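Tenants' Group Questions "Easy Care" Claims for Rental Furniture

FOSTBRIDGE — The Fostbridge Renters' Circle today released the results of its own look at furnished-apartment fees, and it is not convinced that tenants are getting what they pay for. The group reviewed 38 leases signed in the Jarnumley district. Most carried a "surface protection" charge on top of the deposit, in one case $949 for a year.

"We asked what the money buys," said Athina Kokkinos, who led the review. "We were told the tables are easy care. Fine. Then why is there a fee for caring for them?"

Landlords in the district often point to pale wood-look tables as proof that their units are kept to a higher standard. The Circle has doubts. A light finish may photograph well for a listing, but the leases say little about what counts as damage and even less about what counts as normal wear.

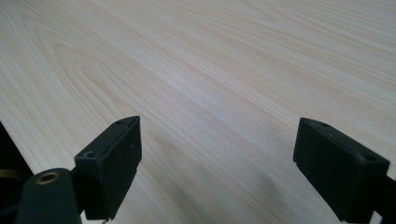 Pale tabletop with visible grain lines.

Only 3 of the leases came with a written list of marks and scratches at move-in. The rest left it to the landlord's memory, which the Circle does not consider a reliable record.

The group also asked Tzavaras Property Services, which manages several of the buildings, for a copy of its cleaning schedule. It received a brochure. The brochure promises "100 percent peace of mind" and does not mention a schedule.

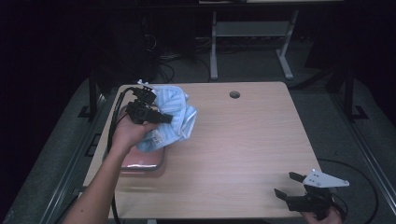 Cleaning advice in the leases is no clearer. Several tell tenants to use "approved cloths only" and never name one. A striped cloth with a care label still on it, like the light-blue one here, at least comes with a tag. The leases offer no such help, and tenants have been billed anyway.

"I would like to believe this is just careless wording," said Tuulikki Riihimäki, a member who rents in the Uden building. "But the wording always seems to cost the same side money."

The Circle is asking landlords to drop the charge or put in writing what it covers. Renters can bring their leases to a free review session on Saturday at the Fostbridge library.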